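Prendis 51 Concrete Crack and Joint Sealant

One-part, self-leveling polyurethane sealant for moving cracks and control joints in outdoor concrete. Supplied ready to use in a cartridge or a pail. No primer is needed on sound, dry concrete.

**Maker:** Geagea
**Color:** limestone gray
**Stock code (cartridge):** 1,334

## Where to use it

Prendis 51 is meant for horizontal surfaces: walks, patios, driveways, loading aprons and the flat part of curb and gutter work. It flows into the crack under its own weight and finds its own level, so it should not be used on walls, curb faces or steep ramps. Geagea makes a non-sag grade for upright joints, sold under a separate code.

The cured seal stays flexible. It will follow normal seasonal movement in a slab, but it does not restore strength. A slab that rocks underfoot, or where one side of the crack stands higher than the other, needs repair to the base before any sealant goes in.

Do not use below the waterline of pools or ponds, over asphalt, or in joints that hold old silicone. Silicone residue must be ground out to clean concrete.

## Surface preparation

Narrow cracks should be opened with a crack chaser so that the sealant has two clean side walls to hold. Hairline cracks that cannot be opened are better treated with a penetrating sealer. 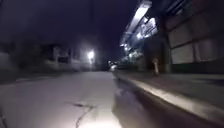
**Nadidwood Depot - Paving and Masonry Department**

Remove dust with oil-free compressed air or a stiff brush and vacuum. Washing is allowed, but the joint must then dry fully. Trapped moisture reacts with the sealant and leaves bubbles in the surface.

In joints deeper than they are wide, press in closed-cell backer rod to set the depth. The rod should be slightly wider than the joint and must not be punctured. Dry sand can be used at the bottom of irregular cracks, but it will not stop the sealant from bonding to three sides, and the seal will stretch less as a result. Plug the open ends of any joint that runs out to a slab edge. The material is thin enough to drain away through a small gap.

## Application

1. Store the cartridge indoors overnight before cold-weather work.
2. Cut the nozzle to match the crack and pierce the inner foil.
3. Fill from the bottom up in one steady pass.
4. On deep cracks, stop just short of the surface, let the first pass settle, then top up.
5. Leave it alone. Tooling is not required and tends to drag air into the seal.

Scatter dry silica sand over the fresh surface if a rougher finish is wanted. Sweep off the loose sand after cure.

Keep foot traffic away until the surface is free of tack. Vehicles should stay off until the seal has cured through its full depth - this takes longer in cool, dry air. Do not apply if rain is expected before the skin has formed.

## Technical data

| Property | Value |
|---|---|
| Base | Moisture-cured polyurethane |
| Components | 1 |
| Consistency | Pourable, self-leveling |
| Maximum slope | 2 percent |
| Elongation at break | 175 percent |
| Paintable | Yes, after full cure; test a small area |
| Clean-up, uncured | Mineral spirits |
| Clean-up, cured | Mechanical removal only |

## Storage and handling

Keep unopened containers upright in a dry place, out of direct sun. Opened cartridges should be used the same day. Pails skin over once opened and cannot be resealed for later use.

Contains isocyanates. Wear gloves and eye protection, and read the safety data sheet before opening. Persons with a known isocyanate allergy should not handle this product.

## Ordering

Cartridges are sold singly or by the case. Pails are held at the Nadidwood yard and are normally ready for pickup from 7 a.m. Backer rod, nozzles and silica sand are listed separately under Joint Accessories. Partial cases can be returned if the cartridges are unopened and within their date code - pails are final sale.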